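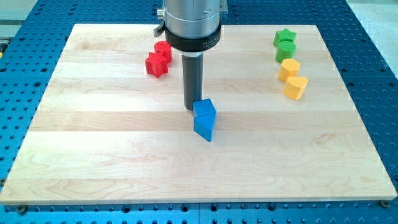 Topic: Budget for a second arm setup – what would you buy first?

mesthorpe_mike
Planning next year's spend and I'd like some sanity checking before I send the numbers in January. We do block pushing (stars, hearts, cylinders, that sort of thing) on a maple board with one arm and a plain round finger on the end. It works well enough that now two people want it at the same time, all the time. I've got room for a second station but the arm is going to eat most of the money, so I'm trying to figure out where to go cheap. So far I have 305 for the table top with the hole grid, 227 for a maple board cut to size, and 20 for a set of blocks. Am I crazy on the board?

kamuvska
227 for a board!! I'd get a butcher block offcut from a kitchen place and sand it myself. I did two of them that way and I can't tell them apart from the pricey one.

Gonau
Gotta disagree with kamuvska. Mine was an offcut and by spring it had cupped enough that the blocks rocked when the finger nudged them. I lost a couple of weeks blaming my calibration. Pay for the board, and get it from whoever made your first one so the two stations match.

kamuvska
Did you seal both sides though? Mine have been flat for two years.

Gonau
One side. OK, fair. I'd still buy the nice one if it's somebody else's money.

Jeptoo Mwakalinga
I do the ordering for our lab so I'll be boring here. The board and the table are the small stuff. What's missing from your list is a spare for whatever holds your tool on, a spare cable, and shipping on the arm, and shipping is the one that got me – 307 on a quote I had already told my boss was final. Also buy three sets of blocks at that price, not one. They wander off, and then the color you get later is a slightly different green and your vision guy is unhappy.

mesthorpe_mike
Oh man, shipping. I had zero for shipping. Thanks Jeptoo. And yes on the blocks, we'd be sunk without the heart.

ok_then
Do you need the perforated table at all? A sheet of MDF and some clamps would save you the whole 305.

mesthorpe_mike
I thought about it, but I like being able to bolt the board in the same spot after somebody moves it. With clamps I'd be out there with a ruler every Monday.

ok_then
Two dowel pins. Just saying.

Jeptoo Mwakalinga
Pins are fine until you change the board size. I'd keep the table and drop something else if they push back on the total.

mesthorpe_mike
Going with the table, the good board, three sets of blocks and a real shipping line. Still waiting on the arm quote, I'll post it when it shows up.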